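Birutė Sproģis makes shape blocks and the boards they sit on

The workshop is on the second floor of a former shoe warehouse, above a bicycle repair place called Yau. Birutė Sproģis has rented it since June of last year. Before that she worked out of her garage, and before that she taught preschool, which is where the blocks started.

"We had a set at school that was missing most of its pieces," she says. "The children kept asking where the star was. I had a scroll saw at home, so I cut them a star. Then they wanted to know where the others were."

She now sells sets under the name Grodel, mostly to preschools and to parents who find her at the weekend market. The shapes are solid and small, meant to be picked up and put down by someone who is still learning how. There are cubes, cylinders, stars, hexagons and a five-sided block that she calls a pentagon and most of her customers call a house.

"I gave up correcting people," she says. "If you stand it with the point up, it's a house. A child will put it next to something else and then there's a street."

The colors are kept to a short list. Blue and green do most of the work and yellow is used for contrast. She tried red in the first year and dropped it. The red she was using scuffed more easily than the others and she had to repaint too many returns.

"The yellow took the longest," she says. "I wanted something soft, closer to butter than to a road sign. I went through two suppliers and then mixed it myself."

She doesn't give each shape its own color. In some sets the star and the cylinder are the same green, and the cube and the pentagon are the same blue. She did this on purpose after watching children sort.

"If every shape has its own color, they sort by color and they're done. If the star is green and the cylinder is green, they have to decide what goes together. Some of them change their minds halfway through. I like watching that part."
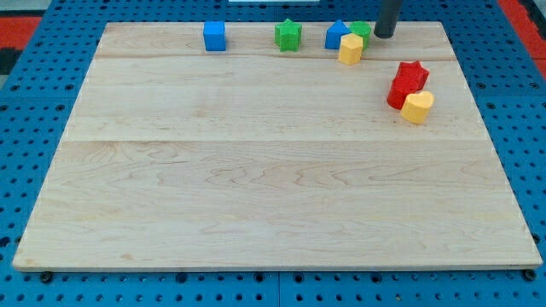

4 min read

The boards came later. Customers wrote to say that the blocks got lost in carpet, and one teacher asked if there was a tray. Sproģis didn't want a tray, which she says children treat as a box to throw things into. She made a flat maple board with no rim.

"A board is a place to put things," she says. "There's no edge to bang against. You can line the blocks up along one side and still have plenty of bare wood in front of you."

She joins the boards from strips, so there are straight seams running across the surface. She left them visible. Some of the children she has watched use a seam as a line and push the blocks up to it, or make a rule that one side belongs to them and the other to somebody else.

The grain varies. A few customers have sent boards back because of darker streaks in the wood, and she replaces them without arguing, but she doesn't sort the streaked ones out before they ship.

"It's maple. Some of it is very plain and some of it swirls all over. I think the swirly ones are nicer. My sister thinks they look like spilled tea."

Setting up for a group is simple, in her view. She puts a few blocks along the far side of the board, leaves gaps between some and lets others touch, and doesn't say anything. She is against neat rows.

"If it's too tidy they think it's finished and they're afraid to move it. Put one a little in front of the others. Then somebody has to fix it."

The standard set with board costs $545 for schools, and a smaller home set is $303. She knows that is a lot of money for blocks. A day care in Flavov bought one school set and shares it between two rooms, and she says that works fine as long as someone counts the pieces on Friday.

She is working on a storage bag, which she has started over two times. The first cloth stretched and the second one shed lint onto the paint. After that she wants to try a half circle, though she hasn't decided on the color. Green, probably. She has a lot of green left.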